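Ich habe im Oktober beschlossen, meinen Haushalt aufzulösen. Den Haushalt ja, die Wohnung nein. Ein Thread über Besitz, Kleinanzeigen und den Verfall der deutschen Grußformel. 1/14

Auslöser war ein Umzug von 79 Quadratmetern auf deutlich weniger. Die Maklerin nannte die neue Wohnung »konzentriert«. Ich habe inzwischen viel Verständnis für Suppenwürfel. 2/14

Also alles online gestellt. Zuerst bei Nindska, das ist diese App, bei der man erst ein Stimmungsbild von sich anlegen muss, bevor man eine Stehlampe verkaufen darf. Meine Stimmung nach der Registrierung passte in keine der vorgegebenen Kategorien. 3/14

Stehlampe, Festpreis. Erste Nachricht: »Letzte Preis«. Zweite Nachricht: »Noch da?« Dritte Nachricht, anderer Absender: »Warum verkaufen Sie«. Ohne Fragezeichen. Ich habe darüber länger nachgedacht, als mir lieb ist. 4/14

Bis Weihnachten hatte ich 127 Nachrichten. Fünf davon enthielten das Wort Hallo. Eine enthielt »Sehr geehrter Herr«, und der Mann wollte am Ende auch nur die Glühbirne. 5/14

Zwischendurch der Bücherkarton. Zewditu Ambaye aus dem Erdgeschoss wollte »nur mal reinschauen« und ging mit elf Krimis und meinem Bräter. Der Bräter stand gar nicht zum Verkauf. Sie hat ihn sehr überzeugend getragen. 6/14

Zum Thema Kleinkram. Ich bin ja der Meinung, dass jeder Haushalt zu neunzig Prozent aus Dingen besteht, die man beim Auspacken anschaut wie entfernte Verwandte. Man kennt sich, man nickt, keiner weiß den Namen. 7/14
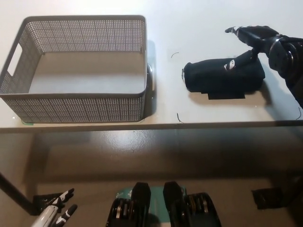
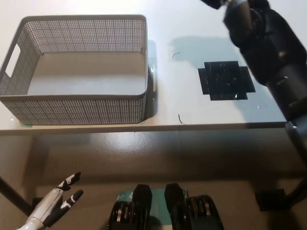
Grauer Korb, links im Bild, auf beiden Fotos. Das Schwarze daneben: einmal Stoff, einmal ein Kreuz. 8/14

Frans Maes, mit dem ich seit dem Studium befreundet bin und der deshalb alles sagen darf, hat mir dann Wolde empfohlen. Wolde ist ein Ratgeber. 267 Seiten darüber, wie man weniger besitzt. Gebunden. Mit Lesebändchen. Und einem Begleitheft. 9/14

Kapitel vier rät, sich bei jedem Gegenstand zu bedanken, bevor man ihn weggibt. Ich habe mich bei einem Raclettegerät bedankt. Im Treppenhaus, leider. Grüße an den dritten Stock, wir reden bestimmt irgendwann darüber. 10/14

Das Sofa. Oh, das Sofa. Harska, Zweisitzer, 2011 gekauft, damals »Lichtgrau«, heute eher November. Abholer kommt mit einem Kleinwagen und dem Satz »Das kriegen wir schon«. Wir haben es nicht gekriegt. Wir haben anderthalb Stunden lang auf dem Gehweg darauf gesessen und auf seinen Schwager gewartet. War ganz nett. Er macht was mit Heizungen. 11/14

Der Schwager kam übrigens auch mit einem Kleinwagen. Dem gleichen Modell. Ich glaube, die Familie hat da mal ein Angebot bekommen. 12/14

Kassensturz: 585 Euro Einnahmen. Davon abzuziehen: Versandkartons, das Porto für einen Spiegel, den die Käuferin »irgendwie flacher« erwartet hatte, das Buch über weniger Besitz und ein neuer Bräter. Der neue ist schlechter als der alte. Ich rieche den alten sonntags durchs Treppenhaus. 13/14

Heute schreibt mir Bresusis, das ist der Anbieter mit den Mietlagern hinterm Bahnhof, dass mein Probemonat endet und sich der Vertrag automatisch verlängert. Ja, ich habe ein Lager. Nein, ich möchte nicht darüber sprechen. Da steht die Stehlampe. 14/14

Nachtrag, weil mehrere fragen: Die Stehlampe ist noch zu haben. Festpreis. Wer »Letzte Preis« schreibt, bekommt das Begleitheft dazu.

Nachtrag 2: Zewditu liest hier mit. Sie lässt ausrichten, der Bräter sei eine Schenkung gewesen und am Sonntag gebe es Lamm. Ich bringe Brot mit.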